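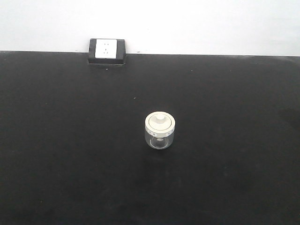 Fixed cam, 2:40 pm. Glass jar, cream lid, black table.

June, Berkside bench, perception.

Segmenter finds the lid every time and treats the glass under it as a rumor. Depth goes straight through to the tabletop, so the planner gets a cream disk hovering in space and proposes a grasp beneath it with great confidence. It also scored the outlet box at the back as a graspable object. Masked that region in the Siltero config; should have been masked months ago.

Tried:
- Brunutwood fill-in on the depth holes. Worse. Invents a cone.
- Edge pass on the highlights down the sides and base of the glass. Better. Loses the left side when exposure drops.
- Fit a cylinder downward from the lid rim to the table plane, body slightly narrower than lid. Crude, and the best of the lot.

Ran 400 frames through the cylinder fit. Two came back with the jar upside down, both with the knob read as a foot. Added a check on knob height against the table plane.

Table plane fit still drifts near the rounded corner at far right. Cropped it out, left a TODO in Frei that I expect to meet again.

Next: same fit with the lid off. Not looking forward to it.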